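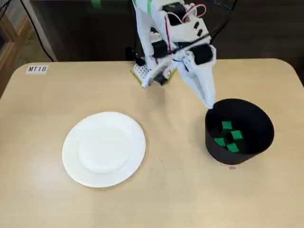

Ticket: marks on table MT18
Opened by: Ayantu Yimer
Assigned to: Renato Abella
Status: waiting for part

1. Report
On table MT18 there is a tiny pinkish-red mark near the black container, and also a thin curved line between the container and the paper plate. I have wiped both with a damp cloth and dish soap. The line did not change. Please advise if I may use something stronger.

2. Reply from Renato
Please do not use the scouring cream, it makes the surface dull. Try the Bronby eraser pad, up to 2 minutes, with light pressure. The green cubes can stay on the plate while you clean the other side.

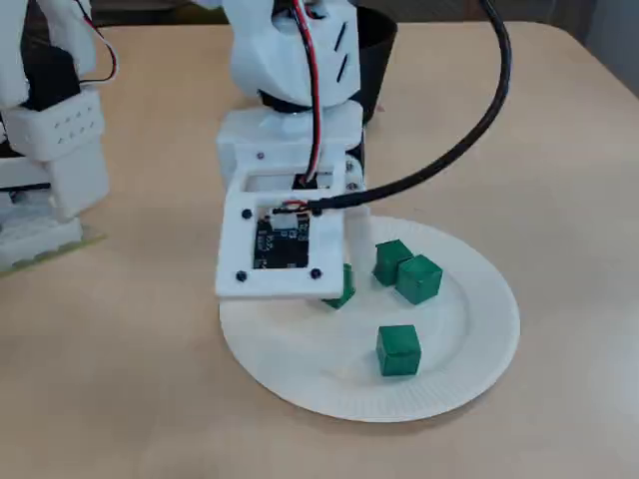 3. Result
The red mark became paler. I can still feel the line with my nail, so I think it is a scratch. Kinga Hegedűs has ordered the Staderik repair wax, 60 ml.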